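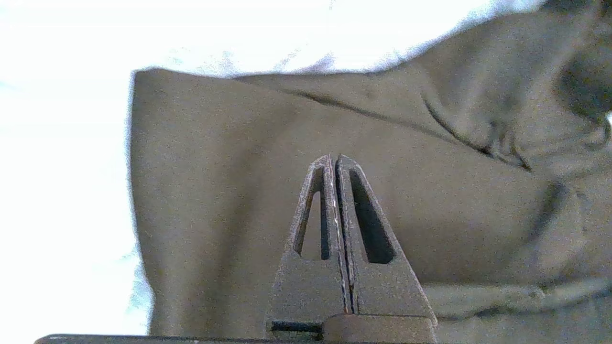 El plazo de respuesta no es el problema principal

La Universidad de Durnon modificó en octubre su reglamento de acceso a documentos internos. El cambio más comentado es la reducción del plazo de respuesta, de 60 a 10 días hábiles. A mi juicio, el artículo decisivo es otro: el que permite clasificar como «deliberativo» cualquier escrito previo a un nombramiento o a un cese.

La categoría carece de definición operativa. Un acta provisional, un informe de evaluación y un correo entre decanatos reciben el mismo tratamiento. De las alrededor de 400 solicitudes registradas en el último curso, las referidas a cargos académicos son las que más se deniegan, y la denegación se motiva con una fórmula idéntica en todos los casos. Acortar el plazo solo adelanta la negativa.

La Facultad de Kivasum aplica desde hace 6 años un criterio más preciso: el documento es reservado hasta que se firma la resolución y consultable desde ese momento, con supresión de los datos de salud y domicilio. El procedimiento exige un índice previo y un responsable de archivo. Ninguno de los dos requisitos es costoso.

Se objeta que la publicidad posterior inhibe a los evaluadores. El argumento merece examen, pero quien lo invoca debería aportar datos, y el preámbulo del reglamento no cita ninguno. El claustro puede corregir el artículo en la próxima revisión. Bastaría con fijar una fecha de caducidad para la reserva.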